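Flores artificiales en el ámbito doméstico

Se denomina flor artificial a la imitación de una flor natural elaborada con tejido, papel, cera, materias plásticas u otros materiales, y destinada por lo general a la ornamentación de interiores. En el uso doméstico contemporáneo predominan los ramos de tamaño reducido, que se exponen en un jarrón sobre mesas, aparadores o repisas. A diferencia de la flor cortada, no requiere agua ni reposición frecuente, aunque sí una limpieza periódica, tanto de las piezas como de la superficie que las sostiene.

Tipos y composición

La rosa es una de las especies más imitadas. El modelo habitual consta de una corola de pétalos superpuestos, un cáliz y un tallo de alambre recubierto, al que se fijan las hojas. Las piezas pueden venderse sueltas o reunidas en un ramo. El catálogo de la casa Raudsepp distingue 14 variedades de rosa según el grado de apertura de la corola y la longitud del tallo.
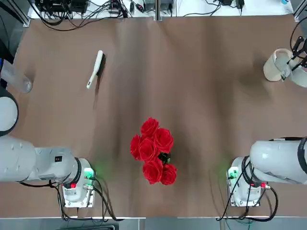
El ramo compacto se caracteriza por la proximidad de las corolas, que ocultan casi por completo los tallos. Su efecto depende más de la masa de color que del perfil de cada flor. En un conjunto de seis rosas rojas agrupadas de este modo, el verde queda reducido a una pequeña zona lateral, visible entre las flores. Los ramos abiertos, en cambio, intercalan follaje y dejan mayor distancia entre los tallos, por lo que ocupan un recipiente de boca más ancha.

Colocación en jarrón

El jarrón alto y estrecho mantiene unidos los tallos y eleva las flores por encima de los demás objetos de la mesa. Dado que el ramo artificial pesa poco y el recipiente suele permanecer vacío de agua, la estabilidad del conjunto depende de la base. Es frecuente añadir lastre de arena o grava. Dionysis Dimitriou, en su manual de decoración editado por Fureslow, recomienda una capa de lastre de 3 cm y desaconseja los jarrones de base más estrecha que la boca. 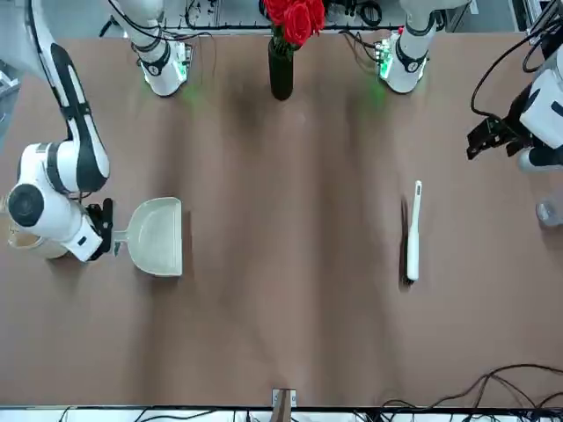 El mismo autor señala que los recipientes oscuros disimulan la parte inferior de los tallos, donde el recubrimiento acusa antes el desgaste. Los de vidrio transparente obligan a cuidar también esa zona.

Limpieza

El polvo se deposita sobre todo en los pliegues de los pétalos y en el envés de las hojas. Antes de limpiar la mesa se retira el ramo y se sacude con suavidad. Los restos caídos se reúnen con un cepillo de mano, se recogen en un recogedor y se vierten en una papelera de sobremesa. El cepillado se efectúa desde los bordes hacia el centro. 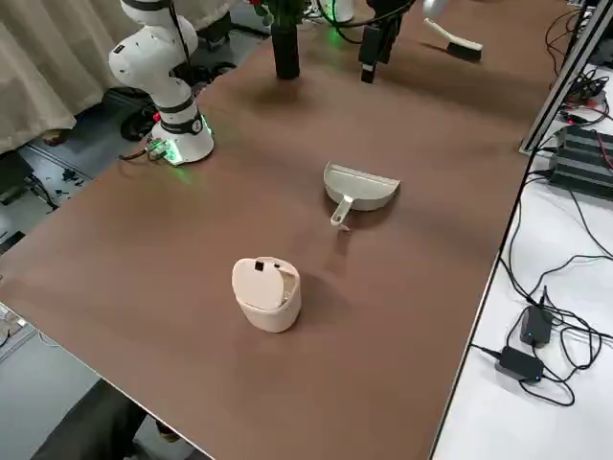
Recogedor de mango corto, cepillo de mano y papelera de color crema; al fondo, jarrón negro con flores rojas.

El recogedor de sobremesa, de menor tamaño que el de suelo, posee un labio frontal que debe apoyarse por completo en la superficie. Sobre tableros cubiertos con papel conviene alisar antes los pliegues, en los que tiende a retenerse el polvo fino. Las flores de tejido no deben sumergirse si se desconoce la solidez del tinte.

Conservación y colecciones

La exposición directa al sol altera los rojos y los verdes. El Museo de Artes Domésticas de Varncombe conserva 19 ramos artificiales, entre ellos 10 de rosas, guardados en cajas individuales. Su inventario fue revisado por Rasmus Kalniņš, que propuso clasificar las piezas por el material del pétalo.

Véase también: arreglo floral; jarrón; útiles de limpieza doméstica.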